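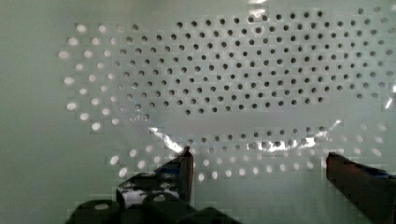

Figure 1. Wrist camera view of the perforated green panel and the transparent film, with the gripper open.

Picking Up Thin Transparent Film from a Perforated Panel
Student project report, Robotics Laboratory Course
Sunday, August 21, 2022

Summary

In this project we studied how a two-finger gripper can pick up a thin plastic film when the only sensor is the camera on the wrist. The film is transparent, so the usual methods based on color do not find it. We compared two ways to choose the grasp point. The first uses the streaks of reflected light on the film. The second uses the change in the look of the hole pattern of the panel. Our main result is that the glare method is better for wrinkled film and the hole method is better for flat film.

1. Background

The task was given to us by the packaging course in Horkville, where film pieces stay on the work surface after the trays are wrapped. A piece which is not removed can stick to the next tray. We were asked to use the gripper of the laboratory and to add no new hardware. Suction was for this reason not considered.

2. The two methods

Glare method. The image is changed to gray values, and small bright areas that are long or have an irregular shape are kept. The problem is that some holes of the panel also look bright, as can be seen at the left and in the lower part of the pattern in Figure 1. In our first version these holes were often taken for film. We solved it by a roundness test: a bright area which is close to a circle is removed from the list. The remaining areas are joined if they are near to each other, and the center of the largest group is the grasp point.

Hole method. We keep a picture of the panel without film, taken from the same arm position. The program compares each hole with the same hole in the stored picture. Where the film lies, the edge of a hole is usually a little weaker. The grasp point is placed on the border of the changed region. This method needs that the arm returns very exactly to the same position.

3. Procedure

We made 172 trials in total. Of these, 100 were used to set the limits of brightness and roundness, and the results are not reported from them. The other trials were divided equally between the two methods. For each trial one person put down the film and a different person started the program, so that the person at the computer did not choose an easy position. The film was placed flat or wrinkled in turn.

A trial was counted as a success if the film was lifted completely from the panel and stayed between the fingers until the arm reached the rest position. If one finger pushed the film away, we did not repeat the trial.

4. Results

With wrinkled film the glare method succeeded in most trials. The grasp point was normally on a fold, and the fingers could close on material that already stood up from the surface. With flat film it found often only a short reflection near the border, or nothing.

The hole method found the flat film more often, but finding is not the same as lifting. In 4 of the flat trials the grasp point was correct and the fingers closed over the film without taking it. We think the finger tips are too thick for this work. With wrinkled film the hole method was confused by the reflections which cover several holes together.

We also observed that the lamp of the room has a strong influence. When we moved the lamp in the 22nd trial of the setting phase, all limits had to be found again, and after this we marked its place on the floor.

5. Limits of the work

Only one type of film and one panel were used. Plain areas of the panel, where there are no holes, cannot be checked by the hole method at all. The roundness test can also fail when a reflection crosses a bright hole, because the two areas become one shape.

6. Next steps

The group that continues in February should try to use both methods in one program, first the glare method and then the hole method if no group of reflections is found. We also recommend thinner finger tips. The program and the trial table are stored in the course folder under the name Prasia.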